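Grengate Toast: teleoperated demonstrations in a simulated kitchen

README for release 2, 16 December 2018

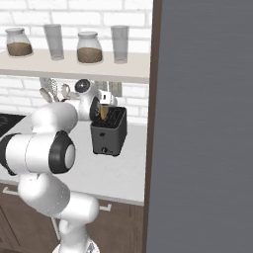 Simulated kitchen, toaster task: gripper fingers lowered into one of the two slots, with a slice of bread beneath them.

Overview

Grengate Toast holds demonstrations of a single arm working at a toaster on a kitchen counter. An operator drives the arm by remote control through the Stolik interface, and each run is stored as one episode. Everything is simulated. There is no real-robot data in this release.

Contents

The release has 2197 episodes. Of these, 1717 are marked as successful by the operator and the rest are kept with the flag success = 0. We left the failures in on purpose - several users of the July release asked for them.

Each episode folder contains:

states.csv - joint positions, joint velocities and gripper opening
actions.csv - operator commands after smoothing
objects.csv - pose of the bread and the toaster
meta.txt - task name, operator number, random seed, success flag
rgb/ - rendered views, one file per step

Tasks

insert: bread starts on the counter, ends in a slot
remove: bread starts in a slot, ends on the counter

Either slot counts as correct. The slot used is not labelled but can be worked out from objects.csv.

Recording

Operators hold a Hirkance hand controller. Its position is mapped to the gripper position and its trigger closes the fingers. Commands are sampled at 60 Hz and smoothed before they are sent to the arm. The raw signal is not stored.

Operators practised until they could finish both tasks without help. Those practice runs are not included. No time limit was set, so episode length varies a good deal, and long pauses near the toaster are common in the insert task. Trim them if your method is sensitive to idle steps.

Loading

Run roy_unpack on the archive, then point the loader at the top folder. Roy versions before 2 will read the states but skip objects.csv without a warning.

Known problems

The bread is a rigid body. It does not bend or crumble, and contact with the slot walls is stiffer than it should be.

Jars, glasses and utensils are scenery and have no collision shapes. The arm can pass through them.

The toaster does not heat and its knob does not turn. The colour of the bread is a fixed texture and says nothing about the state of the task.

In some early episodes the gripper opening is logged one step late. These have late_grip = 1 in meta.txt.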